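Gallery — the little kitchen corner, yellow cloth and all

Quick one, been meaning to put these up. Table laying and tidying, small scale. Text by Kirsten Bisgaard, typed fast, sorry for the typos. More pics in the Toft folder when I get to it.

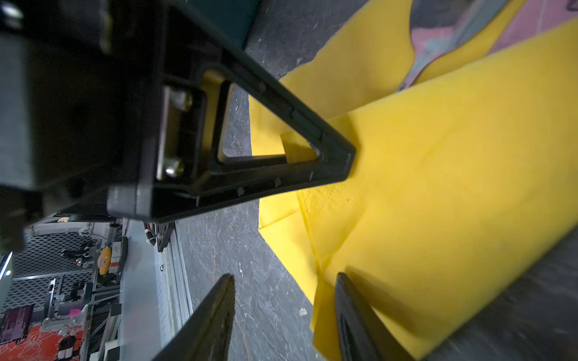
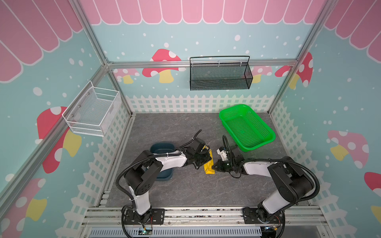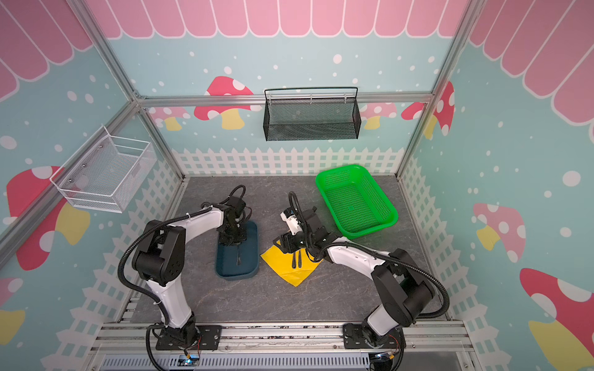

First: yellow cloth, close up. Second: mushroom walls. Third: tray and cloth on the marbled floor.

The cloth. Lemon yellow, soft, a faint dotted pattern in it if you look near the middle. Ordered as item 277 from the Pareck list. Folds ok, doesn't slide much. Creases if you so much as look at it — I've given up ironing. In the last one it's lying at a slant with the slim black pair on top, side by side. Corners going every which way. Fine by me.

The walls. Printed panels, light blue with white dots up top, pink scalloped awning, picket fence along the bottom. And mushrooms. Red caps, white spots, a few pink ones too. Came from Tirkeo, pattern 604, and there was a long argument over this one or the plain cream. Mushrooms won. Wipes clean with a damp cloth, no cleaner needed, the strong stuff dulls the print. Corners are fiddly, cut them last.

The tray. Dark teal, rounded corners, low rim. One thin black utensil on it in the third pic. I like the teal next to the yellow, did not expect too. Fosen do the same tray in a sand color but it shows every mark.

Baskets. Black mesh one on the back rail, wire handle over the top, good for small stuff. Green plastic one toward the back right of the floor in the third picture — very bright, very green. White wire one on the left wall in the second. That makes 3 baskets and still things end up on the floor, go figure.

Order we tidy in, for whoever asked:
Utensils off the cloth
Cloth folded in half, then half again
Small stuff in the black basket
Tray last, wipe it, leave it flat

Takes up to 331 seconds when people are chatting. Less in the morning. Don't stack things on the tray, the rim is low and they skid right off.

Still to do: a hook for the cloth, maybe a second tray. Would like a second cloth in a darker yellow but Pareck only has this one and a gray, and gray on the gray marble would just vanish. Might try Fosen in January.

Questions about the wall pattern go to Kirsten, the number's up there with the walls. Tray and cloth too. Basket sizes I dont have yet, will measure and add them under the pictures.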